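Grullby Automation Notes
@grullbynotes

Sat through the Asum pitch again this morning. Same slides, new price. I have thoughts, so this will be a few posts.

1/
They want us to budget for 4 two-handed units. Every hand has fingers, every finger has joints, and every joint is a line on a future service invoice. I asked for the spare parts list. I got a brochure.

2/
The quote says $788 per hand per year for "care coverage." Read the small print. Fingertips are consumables. Cables are consumables. I'd like to know what's left to cover.

3/
Zieliński Integration quoted the same job with plain two-jaw grippers. Uglier, and no good for anything floppy. But they put a replacement price next to every part, and that got them a second meeting.

4/
People keep telling me hands are "future-proof." Fine. Show me the task on our floor this year that a cheap gripper can't do. I've asked 2 department heads and I'm still waiting for an answer.

5/
What I want before any money moves is a boring trial. One table, a cup, a bottle, our own lighting, our own staff setting it up. Twelve weeks is too long for that and an afternoon is too short. Put it in the contract with a pass mark. 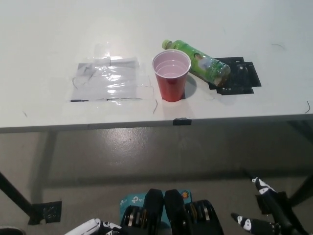

6/
And budget for the stuff around the robot. Tables, tape, floor space, the person who resets everything between runs. Asum's spreadsheet has a zero in that row. Ours won't.

7/
Leasing came up too. 12 months with Isen Leasing, return shipping on us, "normal wear" to be decided by them. I've returned a leased forklift before. I know how that conversation goes.

8/
Where I've landed for now: rent one unit, keep the purchase money in next year's plan, and don't sign for the other three until I see a parts list with prices on it. If the discount expires in June – let it expire.

9/
Replies are open if you've paid for finger repairs out of your own budget. I'm after invoices, please, no demo videos.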